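Sokance open day, Grisdale
31 Mar 2023

The flyer promised "a full day in the life of a home, under one roof." I drove 25 miles to find out what that meant and paid $2 to park.

Sokance has had the Grisdale warehouse since January. The idea, as the woman at the desk explained it, is that companies making bedding, furniture and appliances can rent a corner and see how their things hold up in ordinary use. She gave me a sticker, a bottle of water and a leaflet that says the building covers 3,898 square feet. I have no reason to doubt it, though it felt smaller once the tour group was inside.

Our guide was Esperanza Delacroix. She was friendly and quick, and she had clearly given the same talk several times that morning. We started with seating, where I learned that a sofa is "a touchpoint." Then came a long stop at a table about fabric care, with a slide show, and I'll admit my mind wandered. A man next to me asked what any of it cost and was told pricing would be covered later. I was there until they closed the doors and never heard it covered.

The bedroom and laundry corner was the part I had come for. Brulby, who make sheets, had been advertising it for weeks as a "real-life sleep space."

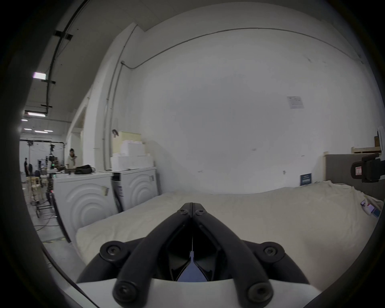 Photo: Sokance open day, Grisdale

Well, the sheet was rumpled, so I'll give them real life. The gray headboard is upholstered and looked decent enough. But I don't know anyone who sleeps within sight of two washing machines with storage boxes stacked on one of them, and a dark blue sign just above the bed doesn't do much for the mood. The room opens straight onto the rest of the warehouse, fluorescent lights and all. If the point is to judge how cream-white bedding looks at home, I'd want a lamp and a door.

I asked Esperanza how many washes a Brulby sheet is supposed to survive. She said the team was "very encouraged." I asked again and got 20, which sounds low to me for something sold as long-lasting. My own sheets have been through far more than that and they came from a discount bin.

The last stop was a talk by someone from Iwasaki on folding and storing linens. It was the best part of the visit. He showed us a way to do a fitted sheet that I have since tried twice at home, and it worked once.

Coffee was free, the cookies ran out early, and the restroom is at the far end past the loading door. They plan to hold another open day when more corners are rented. I'd call ahead and ask which ones are finished before making the drive.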